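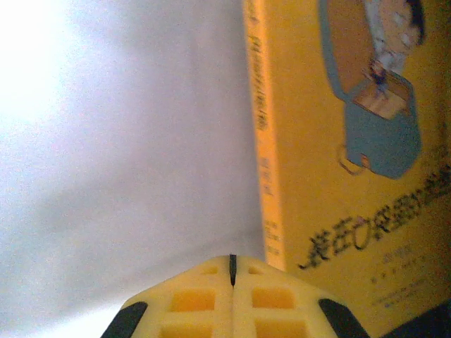 kitchenstores_lead wrote:
The proposal to decant everything into clear tubs should be put to members again before it is adopted. I was absent when it was first raised, and I do not consider that the loss of the printed cooking directions was given proper weight.

ovton_housing_desk wrote:
The point is noted, and the matter is hereby reopened. For the benefit of members who have joined since the spring, the question before us concerns boxed dry goods in the shared kitchens at Ovton and Numthorpe, and in particular boxes whose printing is in a language that not every resident reads. The current storage standard says only that dry goods must be "kept closed and identified." It does not say whether the original box satisfies that requirement.

A yellow box with a cooking pot drawn on its front is easily recognized across a room. The difficulty begins when a resident wishes to know what is inside it, how long it may be kept, and whether it contains something he or she must avoid. The small printing on the narrow side of such a box is a poor guide to anyone who cannot read the script.

Comments are invited until the end of April.

pantry.rules.dept wrote:
Our department supports retaining the original box in all cases. The maker's printing is the only complete record of the contents. Once the box has been flattened and placed in recycling, any allergen statement goes with it, and a handwritten label has never been an adequate replacement in our kitchens. Last winter we inspected 270 labeled tubs across our buildings. A large share carried a single word, such as "mix" or "powder," and no date.

We would ask that the following wording be considered:

Boxed goods shall remain in the box in which they were sold. A plain-language label in English shall be fixed to the front face, below any illustration, and shall give the name of the food, the date of opening, and any allergen known to the owner.

numthorpe_floor2 wrote:
I must respectfully disagree with the previous poster. The shelves on our floor are shallow, and tall boxes are stored on their sides in order to fit. When that is done the front faces the wall or the ceiling, and the resident sees a narrow strip with print running the wrong way. A label on the front face would be of no use to us whatever.

Tubs stack. Boxes lean, and then they fall behind the shelf. We have used the square tubs from Kartha for two years and the cupboards are in far better order than they were.

kitchenstores_lead wrote:
With respect to floor 2, the order of the cupboards is one consideration and the safety of the food is another. I would also observe that cooking directions matter a great deal with boxed sauces, soup bases and coatings. Residents have asked this office more than once how much water a product requires, the box having been discarded some weeks before. We were not able to assist them.

It may be possible to satisfy both parties. The directions panel can be cut from the box and placed inside the tub, print facing outward.

pantry.rules.dept wrote:
We have reservations about placing printed card in direct contact with loose food. The ink and the outer surface of a box are not intended for that purpose. If a panel is to be kept, it should be taped to the outside of the tub or stored in a sleeve.

Our department would accept tubs where the food is already sealed in an inner pouch and the pouch is transferred unopened.

tallboxes_ovton wrote:
May I ask which size of tub is meant? The discussion assumes that one size will serve. A 600 ml tub will not take a large inner pouch without folding it, and the 1000 ml tub does not pass under the middle shelf in the Ovton cupboards. I measured this myself before writing.

numthorpe_floor2 wrote:
The middle shelf at Ovton is adjustable. There are pegs on both sides. It should be emptied before it is moved.

tallboxes_ovton wrote:
I am obliged to floor 2. I was not aware of the pegs. They are painted over in our kitchen, but one of them does turn.

I remain of the view that residents should not be required to purchase tubs. Several of us share one cupboard and keep only a few items in it.

ovton_housing_desk wrote:
No purchase would be required of any resident. A request for tubs has been entered as item 879 in the supplies register, and the quotation from Tutus is awaited. Until it is received, the desk cannot say whether both sizes will be available.

On the matter of language, the desk would like to hear from residents who regularly buy the products concerned. It would be unfortunate if a rule on labeling were written entirely by those who do not cook with them.

secondshelf_left wrote:
I buy goods of this kind most weeks and have followed the thread with interest. My own practice is to write the name in English on a strip of masking tape and fix it to the narrow side, because that is the part which shows when the box is put away like a book. I write the opening date on the top flap. It takes very little time, and the box remains as it was sold.

I would object to being told to cover the front. The name is printed there in large characters, and those of us who read it rely on it. An English label should be added beside the original name and should never be placed over it.

I would also caution members against relying on the drawing. A picture of a pot suggests a dish that is simmered, but it does not say whether the box holds the sauce, the seasoning or only a part of it. I have seen a neighbor use an entire packet of concentrate as though it were soup.

pantry.rules.dept wrote:
The previous comment is most helpful. We withdraw the words "below any illustration" and propose instead "on whichever face is visible when the box is shelved, without covering the original name or any allergen statement."

numthorpe_floor2 wrote:
Floor 2 can accept that wording, provided that tubs remain permitted. We would not agree to return to boxes only.

kitchenstores_lead wrote:
I have no objection to tubs being permitted where the pouch is sealed. I do object to loose powder being tipped into a tub that held something else the week before, and I would ask that the rule say so in plain terms.

ovton_housing_desk wrote:
A revised draft will be posted in this thread, with the visible-face wording included and a separate line on the washing of tubs between uses. Floor 2 is asked to send the inside height of its shelves to the desk before then. The painted pegs at Ovton have been reported to maintenance.

tallboxes_ovton wrote:
Would the desk kindly confirm whether the draft will apply to the cupboard above the refrigerator? It is deeper than the others, and residents use it chiefly for rice.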